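Working Papers > Retail and Consumer Demand > Beverages

Search this collection Enter keywords Go

4. Away-from-home demand after reopening

4.1 Setting and data

Drikamow sells bottled bitter lemon and a ginger drink, mostly through pubs and small cafes in two towns, Tindall and Latby. Before the closures the cafe and pub channel carried the brand. Shop sales were an afterthought, one shelf, no promotion. We take weekly case orders from 160 outlets, matched to the wholesaler's delivery slips. Outlets that changed owner are dropped. So are seasonal kiosks, which order in one lump and then go quiet.

The question is a narrow one. When people came back to tables, did the shop volume stay, or did it move back across? Earlier work on soft drinks tends to treat the two channels as one pool. We do not think that holds for a mixer, which people at home buy to go with something else.
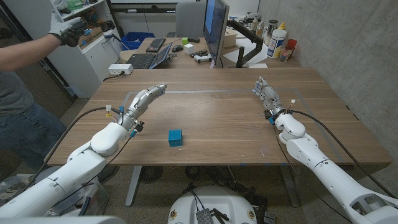
Figure 2.

By Karim Twal | Working paper, September 2023

4.2 Results

Table orders recovered first in Latby. Tindall lagged, partly a matter of its two largest pubs reopening late and with shorter menus. Once those are taken out the towns look much alike. Shop volume fell in both but not back to where it started. So some of the home habit stuck. How much is hard to say, the shop series is noisy and one retailer reports returns in the wrong week (corrected where we could).

Price matters less than expected. Kodilcombe, the nearest rival, cut its wholesale price in December and held it for 12 weeks. Cafes switched, a few of them. Pubs hardly moved. Talking to landlords, the reason seems to be fridge space and the delivery day, more then the cost of a case. We have no clean measure of either.

Pack size is a different story. Outlets offered the smaller bottle ordered more often and in smaller lots, total volume flat. Good for freshness, bad for the driver. The effect shows up in both towns.

4.3 Limits

Orders are not drinks sold. Stock sits in cellars, and the first weeks after reopening surely include refilling. We tried leaving those weeks out, the signs hold but the Tindall estimate gets wide. Weather is not controlled for in this verison. No data on what customers paid at the bar either, only what the outlet paid.

Next step is to add till receipts from the Latby cafes, where owners have agreed to share them.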